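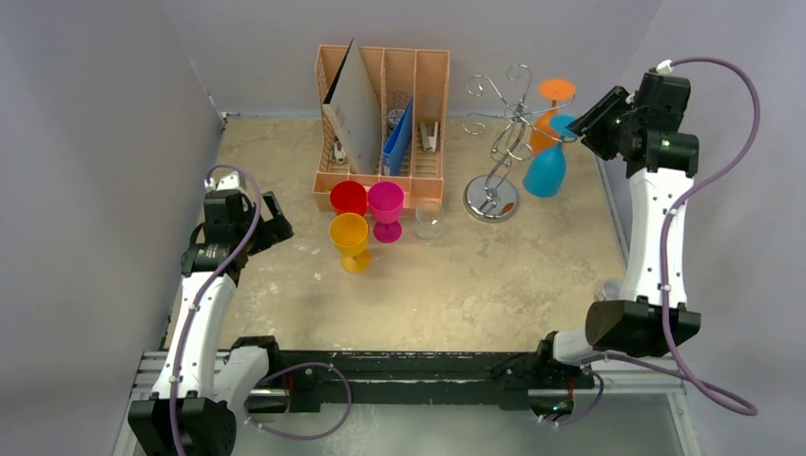

Beca Gronow wrote back overnight that the cracking is a grain problem and always was, and that I should stop blaming the size. Her note, copied in full: "Tear a strip each way before you score anything. If the Drolura is short grain in this delivery then every valley in the Bellis runs against it and you can put on all the Pritine you like."

November, Urton bench book, continued from the previous page. Bellis pleated shade, third paper.

Tore strips as instructed. Long-edge tear runs straight, short-edge tear wanders. Wetted a square with a damp sponge and it curled with the axis parallel to the long edge. So the delivery is long grain, same as the last one. The Bellis layout puts the verticals across the sheet, so the verticals are cross-grain whichever batch we use. Beca is right about the cause and wrong about the delivery.

Sheet count on the shelf: 1,785. Enough to re-cut the layout at ninety degrees, but the shade then needs a second join. Lærke objects to a second join on a lit piece, where the overlap shows as a dark bar. Noted, not settled.

Scoring, morning

Tool: ball stylus, the larger one, against the steel rule on cutting mat. Bone folder only for the final press.

Full template is 316 creases, verticals plus the two rows of diagonals. Scored one blank completely before folding any of it. Previous method (score a row, fold a row) lets the sheet distort and the second row of diagonals drifts off the verticals. Drift at the far edge last time was just over a line width, which is enough to stop the shade closing into a ring.

Pressure: light, two passes. A single heavy pass bruises the surface fibres and that is where the cracks begin. Looked at an old crack under the loupe and it follows the track of the stylus on the mountain side, slightly off centre.

Mountains were scored from the back after flipping. Registration by pinholes at the four corners. Ifeoma suggests pinholes at mid-length as well, on the grounds that the sheet stretches a little when scored and the corners alone will not catch it. Try on next blank.

Sizing

Strip tests, one strip each, folded flat and pressed, opened, folded the other way, pressed again:

Unsized, with grain: clean.
Unsized, across grain: white line on first fold, fibres lifting on the second.
Pritine one coat, across grain: faint line on first fold, no lift.
Pritine two coats, across grain: no line on first fold, audible crack on the reverse.

Two coats is too stiff. It behaves like card and wants to break. One coat brushed on the back only, then left under a board until it no longer feels cool against the wrist. Kristýna thins hers further than the label says. Have not tried it. Need a proper side-by-side before anyone changes the jar in use, and the jar should be labelled with the dilution, which it currently isn't.

Fatigue strip

Meirion's strip (one coat, across grain, hinged back and forth by hand in batches) reached 1,379 folds before daylight showed through the crease. This is well past anything a lampshade sees. Durability after making is therefore fine and the only risk is in the first two folds. Strip taped inside the back cover.

Folding, afternoon

Precreased all verticals first, in order from the seam edge. Left the diagonals until every vertical had been pinched. Collapse started from the middle and worked outward; starting from one end puts all the accumulated error in the last few panels.

Result: seven panels with a visible white line, all in the upper row, all on the reverse of a vertical where a diagonal meets it. No fibre lift. The junctions get folded twice in quick succession and I think the size had not finished curing at that edge, which was brushed last. Brush the upper edge first next time.

Ring closes. Seam overlap one full pleat, glued with PVA, clipped. Gap at the top smaller than the gap at the bottom, so the pleats are not quite parallel. Suspect the rule slipping on the long verticals. Add masking tape to the underside.

Lighting check at 4:40 pm with the LED bulb on the short pendant. White lines disappear with the lamp on and are plain with it off. Seam bar visible at one pleat width, acceptable to me. Lærke to look.

To do

Second blank with mid-length pinholes (Ifeoma).
Thinned Pritine against label strength, same sheet, strips cut side by side.
Ask Beca whether the supplier will cut short grain to order, and the minimum.
Tape for the rule.
New tip for the stylus, this one has a flat on it and drags when turned past vertical.

Shade is hanging from the hook over the sink until the glue has gone off. Please leave the clips on.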